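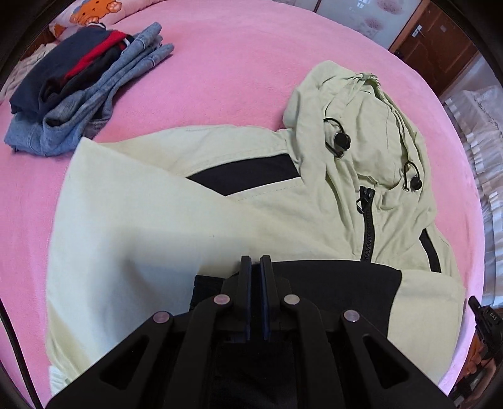
Dario Marras says do the hood first, every time, or the sleeves drag it out of place again and you start over. Fair point, so the order below has changed from the February sheet.

Home | Club guide | Set-up | Folding task | Contact

4. Folding task, set-up

4.1 Jacket on the bed, front up. Zip closed to the neck.
4.2 Hood flat as it will go. Check the drawcord loops, fingers catch in them.
4.3 Both grippers on. Open and close each one 2 times, slowly.
4.4 Start recording. Wait for the tone.
4.5 Sleeves in across the body. Then fold up from the hem.
4.6 Onto the pile. Stop recording, write the run number in the Dovutley log.

NOTE: one garment per run. Team target is 300 runs, 20 per sitting at most, then swap over.

NOTE: Log stands at 579 lines but that includes the trial ones. Dont delete them, Evaristo Lo Presti is still sorting which is which.

CAUTION: Keep cables clear of your sleeves. Never pull a zip by its teeth, use the puller.

CAUTION: fingers out of the linkage when it closes. It pinchs.

Next: 5. Copying files off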